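Lemunwood Workspace Association
Minutes of the members' meeting, December 10, 2022

The meeting opened with 10 members present. The August minutes were accepted after one correction: the roof quote was never "agreed in principle," it was received.

1. Lighting

The Drutlow proposal to replace the ceiling lights in the long room was read out. The price is 2338 dollars, fitting included. Drutlow says the new lights will pay for themselves in 3 years. Several members asked how that was worked out, and the letter doesn't say. One member pointed out that the sum only works if the lights are on all night – they are not. It was also asked why every fixture has to go at once when the complaint on the table concerns flicker at one end.

Decision: no order for now. Drutlow to be asked for the hours of use behind its figure and for a separate price on tubes alone.

2. Air conditioning

El-Sayed serviced the wall unit in August and sent a bill for 58 dollars, already paid. The report recommends a second unit. It was noted that El-Sayed also sells second units. Members who work near the back wall say their end gets stuffy in summer; members at the front say they are cold. Moving the desks was suggested and got little support.
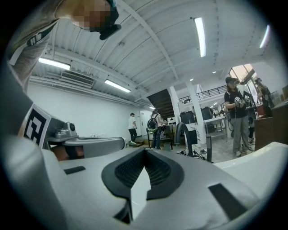
Decision: a thermometer at each end of the room next summer, readings written down daily, and no spending before then.

3. Ceiling noise

Rain on the metal ceiling was raised again. Punberg has offered foam panels on a trial basis, with free removal if we don't like them. The offer does not mention who repairs the screw holes. Two members were for the trial, the rest wanted that in writing first.

Decision: deferred.

4. Other business

A request to repaint the walls was heard. They are white and would be painted white. No decision.

Meeting closed. Next date to be posted by the door.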